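Gripper keeps twisting the box when it lifts

Drivska1413
Hi all, I'm in the robotics club at college and our June project is picking up a small black box (the one with an Ethernet port and a USB-C port on the front) and putting it down with the ports facing the same way. The grip is fine, but the box turns a bit on the way up – really annoying! We've tried slower lifts and a softer squeeze.
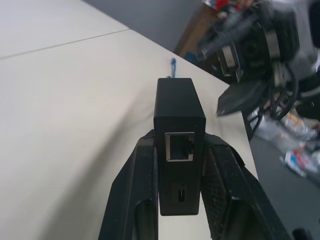
Replies

Celeste Aguiar
Softer is the wrong way to go, I'd say. We had this last year with a smooth case and grabbing it nearer the middle cured most of it. Wipe the pads too, dust makes them slippy. Then do 200 lifts without changing anything else and write down every twist (dull, I know, but our tutor loved it).

Vatar
what celeste said. or is your wrist turning as it goes up? ours did, wrong angle in the lift step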